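Secondhand Household Goods in Pernton: What Comes In and What Goes Out
Student project report
Unathi Ntuli and Lerato Engelbrecht
Submitted 02/04/2020

1. Background

Pernton has one large reuse store, on Zwane Street, and a smaller one in Zandness that opens in the afternoons. Both take household goods from the public and sell them at low prices. Our project looked at the Zwane Street store only. We wanted to know which kinds of goods sell quickly, which ones sit on the shelf, and which ones the store has to pay to get rid of.

We chose this subject after the town newsletter printed a letter complaining that the store turns away good furniture. The store manager told us that this does happen, and that the main limit is floor space. A couch takes up as much room as two full shelves of kitchenware and can stay for weeks.

2. Method

The store writes every accepted item in a paper log and crosses it out when it is sold. We were allowed to copy the log for one season into a spreadsheet. The log had 3,395 entries. Of these, 2,506 had been crossed out as sold by the time we stopped copying.

We sorted the entries into furniture, kitchenware, textiles, books, small electrical goods, and other. The last group is larger than we would like. Many entries were a single word such as "box" or "misc," and we put all of those under other instead of guessing.

We also interviewed people from 33 households in the Stimham area, which is the part of town closest to the store. We asked what they had given away in the past year, what they had bought secondhand, and whether there was anything they would not buy used.

3. Results from the log

Books and kitchenware sold best. Plates, mugs, and saucepans were often gone the same week they came in. Textiles were slower, apart from curtains, which sold well in the first part of the season and hardly at all after that. We do not have a good explanation for the curtains.

Furniture was split. Small tables and dining chairs sold steadily. Large wardrobes and three-seat couches did not, and these make up most of the items the store finally sent to the landfill. The store had set aside 3,000 dollars for disposal fees for the year and expected to use all of it.

Small electrical goods have to be tested before they go out. The person who does the testing comes in twice a month, so items wait in the back room and the log shows them as unsold during that time. Our sales figure for this group is therefore too low.

4. Results from the interviews

Most households had given something away, usually when moving or after a death in the family. Clothes and children's things were the most common. Fewer had bought anything. People who did buy secondhand mostly did so for a specific need, such as furnishing a first apartment.

Two answers came up again and again when we asked what people would not buy used. The first was mattresses. The second was upholstered furniture — people worried about smells, pets, and stains they might not notice in the store. Several said they would consider a couch if the covers could be taken off and washed. Dark fabric was seen as more practical, but a few people said that it made them wonder what it was hiding.

Kitchen tools caused almost no worry. Knives, pans, and cutlery were described as things you can wash and then forget about. One woman in Stimham still uses a bread knife she bought at the store eleven years ago.

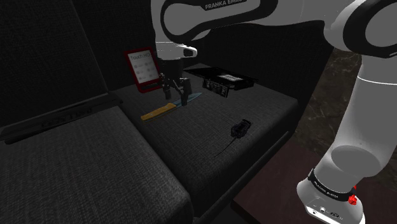

A kitchen knife and an upholstered couch. 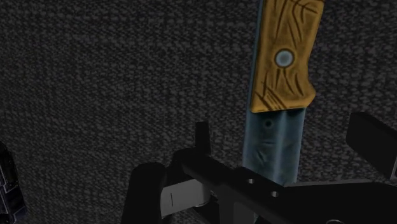

5. Discussion

The log and the interviews agree on the main point. The store receives more bulky upholstered furniture than people want to buy, and it could sell more kitchenware than it gets. Refusing some large pieces at the door seems reasonable to us, even if the people giving them away are unhappy about it.

We think the store could do two things without much cost. It could put up a short list by the entrance of what is needed this month, and it could ask for photos before accepting large furniture. The manager is interested in the list and plans to try it in May. She was less sure about photos — many of the regular givers are older and prefer to call.

6. Limits of the project

We only used one season of the log, and summer is probably different. All our interviews were in Stimham, where most people own their homes. Renters near Zandness might have answered differently. We also did not record the condition of the goods, and a better log form would help anyone who repeats this work. We have left a draft of such a form with the store.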